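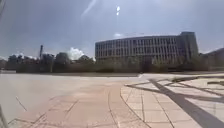 7/23/22. Gradient survey of the lane from Ham up to Wurkorano, first full pass. The purpose is to get a slope figure for every part of the climb before December, so that the winter notes for the van are written from measurements and not from what people remember. The council sign at the bottom gives one value for the whole hill and does not say where it was taken. Before going up I checked the inclinometer on level ground. Paving is good for this when the slabs are laid in a grid, as the joints give two directions to line the base up against, and turning the instrument end for end on the same joint shows any offset straight away. I kept off the part where the curved line comes down and the smaller slabs follow it in rows, as there is no straight run there long enough to sight along. The offset was small and steady in both directions. I have entered it in the table and have not touched the adjusting screw.

Method. Lane length from the cattle grid to the gate is 409 m by measuring wheel, taken up the left-hand edge. Stations every 5 m, chalked. At each station the straight edge goes down along the line of travel, inclinometer on top, read, reverse, read again, take the mean. Crossfall read at the same stations with the straight edge turned across the lane. One person can do it but two is much faster, and the second person can watch for traffic. Citlali Cervantes wrote the readings down and repeated each one back before I moved the straight edge. This caught several slips and I would do it that way again.

Results, lower part. The lane leaves the cattle grid gently and stays gentle past the field gateway. After that it steepens without much warning. The surface is old tarmac with patches, and the patches sit slightly proud, so two stations landed on an edge and had to be moved uphill by the width of the straight edge. Both are marked in the table. Crossfall is to the left all the way to the bend, towards the ditch.

Results, bend. The steepest mean reading is 9 degrees, on the inside of the bend. The outside of the same bend is noticeably easier, as would be expected, and a driver coming up has every reason to swing wide if nothing is coming down. The trouble is that the hedge hides anything coming down until the bonnet is already in the bend. The crossfall also changes side here. On a wet road that is a nuisance. On packed snow a van with an empty back would, I think, slide to the inside before it stopped climbing. That is opinion and should be tested on something softer than a stone wall.

Results, upper part. The slope eases after the bend but does not flatten until the gate. There is one short level stretch at the passing place, long enough for the van and nothing longer. It is the only spot on the hill where a stopped vehicle could start again without a hill start.

Driving check. Took the van up twice after the survey, unladen, road dry, temperature warm. First run in third from the cattle grid, changed down to second at the field gateway. The engine was labouring by then and the change was late. Second run in second from the bottom, held all the way to the gate. No slip, no hesitation, coolant gauge normal at the top. Coming down, second was not enough to hold it without the brake at the bend. First was, but noisy. The winter note should say first for the descent, selected at the gate, and no changing on the way down.

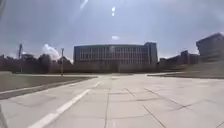

p. 200

Continued from the previous page. Checks after the hill.

Inclinometer put back on the level reference. Offset the same as before within what I can read off the scale, so the survey stands and no correction is needed beyond the one already in the table. The measuring wheel is less good. The tyre has worn on one side and it pulls to the left on a crossfall, which will have made the lane come out slightly long. Proposed: run it along a taped length on flat ground, both ways, and scale the figure if the error is worth scaling. The slopes are not affected. The station positions are, by a little, but they were chalked and can be found again until it rains.

Tyre chains. The Cadska set was tried on the rear wheels in the yard at Brurkbridge. They go on over the current tyres, though the tensioner on the nearside ends up close to the brake pipe bracket. Turned the wheel by hand through a full revolution and there was clearance, but not much, and none of this was under load. Do not drive on them until the bracket has been looked at on the ramp. The instructions leave out which way round the hook faces. It faces outwards -- the other way it rubs the sidewall.

Grit. The bin at the bottom of the lane is full. There is no bin at the bend, where it is wanted. Someone on foot with a shovel would have to carry it up from the cattle grid. A few bags left at the passing place under a sheet would do, if the people at Wurkorano agree. Citlali is to ask them.

To do:
Plot slope against distance, left edge only for now.
Repeat the bend stations on the right-hand edge.
Calibrate the wheel.
Bracket clearance, van on ramp, chains fitted and tensioned.
Second driving check with a full load, road wet if we can get it.
Draft winter note, one side of paper, to go behind the sun visor.

Query for whoever reads this next: the older notebook gives a steeper value at the bend than mine and does not say whether it is degrees or per cent. If it is per cent then it is lower than mine, and one of us was standing in the wrong place. I have not altered the old entry. If anyone has the original sheets, leave them in the top drawer with the inclinometer.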